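Call for Participants: Renters and Owners in Linduvbridge, Household Cost Study
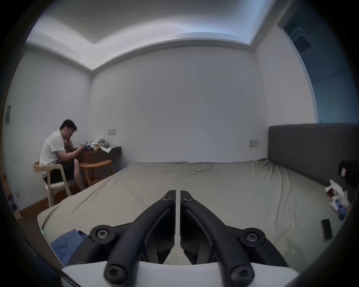 A bedroom with a large bed and a tall padded headboard.

The Davmont Housing Office is looking for 150 households in Linduvbridge to take part in a study on what people pay to live in their homes. We invite both owners and renters. The study starts in September and continues for 16 weeks.

Why we do this study

In the last years the town has received many new residents, and the assessed values of houses and apartments went up on almost every street. The tax bill followed. We have good figures on the values, because they are public. We know much less about what happens inside the household budget when the bill is higher. Do owners delay repairs? Do landlords move the increase to the rent, and how fast? Do older residents use the exemptions which they have the right to?

Our first survey, sent by mail, gave us 3,832 answers. It was useful, but a form with check boxes can only say so much. Now we wish to follow a smaller group more closely.

Who can participate

You can apply if you are 22 years or older and you have lived at the same address in Linduvbridge for at least one full year. You must be the person, or one of the persons, who pays the rent, the mortgage or the property tax. Only one person from each household can take part. It does not matter if you live in a house, an apartment, a mobile home or a rented room.

We would especially like to hear from people in the Mendes and Jender neighborhoods, where few persons answered the mail survey. Renters who share a home with others are also very welcome.

You cannot participate if you work for the county assessor or if you rent out more than two properties in the town.

What you will do

Every second week you fill in a short cost diary, on paper or on your phone. You write down the housing costs that you paid in the period: rent, tax, insurance, heating, water, repairs and fees. At the beginning and at the end there is an interview of one hour, at your home or at our office on the second floor of the Davmont building. The entrance has a ramp and the elevator is working again.

We will ask to see your latest tax bill or your lease. We do not keep a copy. The interviewer notes the amounts and gives the paper back to you at once.

The interviews can be done in English or Spanish. If you need another language, please write this in your application and we will try to find an interpreter.

Payment

Participants receive $150 in total. Half is paid after the first interview and the other half after the last one. If you leave the study early you keep what you have already received, and you do not need to give a reason. Please note that the payment may count as income if you receive public support.

Your information

Your name and address are stored separately from your answers. The report will show results by neighborhood only, never by street. We do not share anything with the assessor, with your landlord or with your bank. Taking part has no effect on your assessment, and we can unfortunately not help with appeals.

How to apply

Application forms are available at the Davmont front desk and at the Linduvbridge library. You can also ask us to mail you one. Please write clearly if you are an owner or a renter, how long you have lived at the address, and which hours are good for a phone call. Do not send tax papers or bank statements with the form.

Applications which arrive after May 24, 2025 will be put on a waiting list. Everyone who applies gets an answer by letter.

Questions about the study can be sent to Sølve Wallin, study coordinator, Davmont Housing Office, Linduvbridge. Please mark the envelope "Cost study."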